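May 12, 2024

**Wetau opens Trollar teaching software to outside labs**

Wetau today released Trollar, a program that lets a person show a robot arm a task by steering it from a distance. The operator moves a hand controller, the arm follows, and the software records each move along with the opening and closing of the gripper.

The release comes with 3478 recorded demonstrations of kitchen tasks. Seven operators made them over two years, working with both real arms and simulated ones.

"Picking up a small item on a crowded counter is easy for a person and hard to write down as code," said Olaia Barrios, who leads the project. "So we have people do it through the arm - and we keep the clumsy tries too."

Abdelkrim Ashour, head of operator training, said a new operator needs around 2 hours of practice before recording.

Trollar is free for teaching and research. A paid version for factories, named Herrero, is planned for September. Labs can ask for access through the Wetau support desk, which will also take reports of faulty recordings.
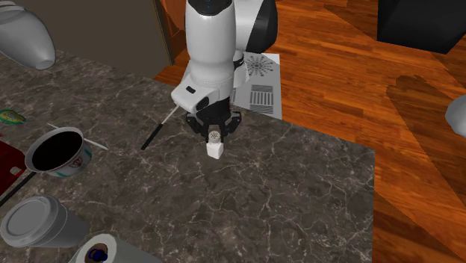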